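Home | Reviews | Grippers | Arms | Cameras | Forum

Brestis slim gripper, first 2 weeks on the bench

Quick one, I'm still mid-test but people keep asking.
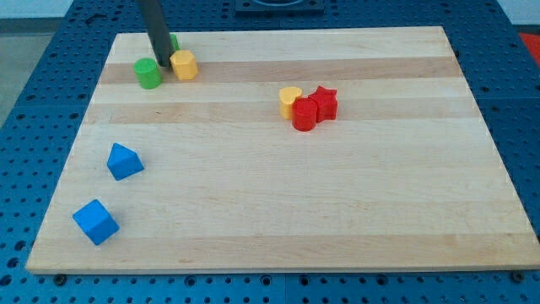
Block sorting on the maple board. Slim black gripper coming in at the green cylinder and yellow hex.

Came from the Dudau shop in Ukville, boxed well, no manual. Mounting took one evening. Most of that was me hunting for the right bolts for the perforated table, not the gripper's fault.

Swapped it in for my old Rahimi parallel jaw, same arm, same controller, same blocks. Wanted to see how it copes when things stand close together. The Rahimi is wide. Fine on a lone cube, hopeless in a crowd, always knocks the neighbor.

The good: it gets in. Pieces bunched up like the yellow heart, red cylinder and red star are the reason to buy this thing. Ran 19 picks out of tight clusters, 3 misses, all of them the star. Points are a pain, depends which way its turned. Cylinders easy. Hex prism easy if you line up on the flats, slips if you catch a corner.

Cube at an angle was fine once I fixed my rotation offset (my mistake, lost a whole morning in February to a sign error). Triangular prism lying down, so-so. Sloped side wants to ride up out of the grip. Slower close helped.

The bad: long and thin means it hides stuff from the camera. Anything behind the rod is a sliver at best, and my detector drops it. Ended up moving the arm out of the way and taking a second look before each pick. Adds time. If you have a side camera you wont care much.

Also the cable. Too short, stiff, exits in a dumb spot. Had to reroute it twice. And blue blocks on a blue table are murder for color thresholds near the edge of the board, but thats my setup, can't dock points for it.

Force control is coarse. Plenty for wood-block sort of work, wouldn't try fruit.

Would I swap back? For big single parts yes, the Rahimi holds harder. For clutter, no. Leaving the Brestis on.

Foam test next, once the spare pads get here.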